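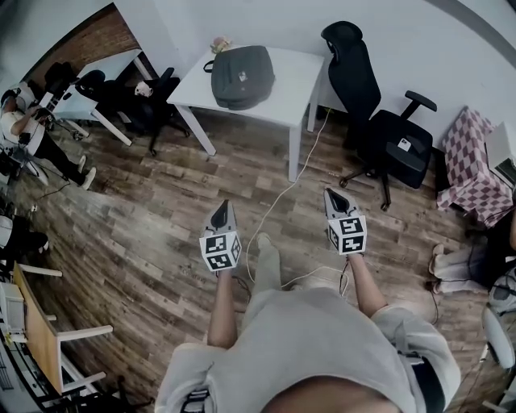

Pinza de mano Plomilance, juego de dos unidades

Referencia: 2517
Fabricante: Bundier
Disponibilidad: bajo pedido

Juego de dos pinzas de mano para demostración de tareas bimanuales. Carcasa gris claro, mordazas interiores negras y un cubo blanco con marcadores fiduciales en blanco y negro sobre cada unidad. El operador sujeta una pinza en cada mano y trabaja de pie o sentado, con las mordazas orientadas hacia delante.

Características

Masa por unidad: 575 g, sin cable
Recorrido de las mordazas: 117 mm
Alimentación: 5 V por cable
Seguimiento: óptico, mediante los marcadores del cubo
Uso: interior, con iluminación uniforme

Comparativa con la Sheikh

El modelo se ha probado frente a la pinza Sheikh en el laboratorio de Larkedville. Las pruebas las realizaron Lahcen Ouali y Yufang Cai con las mismas tareas para ambos equipos: recogida de piezas pequeñas, plegado de tela y traspaso de un objeto de una mano a otra.

La Sheikh cierra con menos esfuerzo y cansa menos en sesiones largas. La Plomilance mantiene mejor el seguimiento al girar la muñeca, sobre todo en los traspasos – el cubo queda menos tapado por el antebrazo. En plegado de tela no se apreciaron diferencias. Con piezas muy finas, las mordazas de la Plomilance requieren una aproximación más lenta.

Instalación

Conecte cada pinza antes de iniciar el programa de captura. Deje holgura suficiente en el cable para extender el brazo por completo y compruebe que no pasa por delante del cubo. Calibre la apertura con las mordazas cerradas y después abiertas del todo. Repita la calibración al cambiar las almohadillas.

No limpie los marcadores con disolventes.

Contenido

Dos pinzas, dos cubos de marcadores montados, dos cables y un juego de almohadillas de repuesto. El soporte de mesa se vende por separado.

Consultas técnicas: Eduardo Prata, Bundier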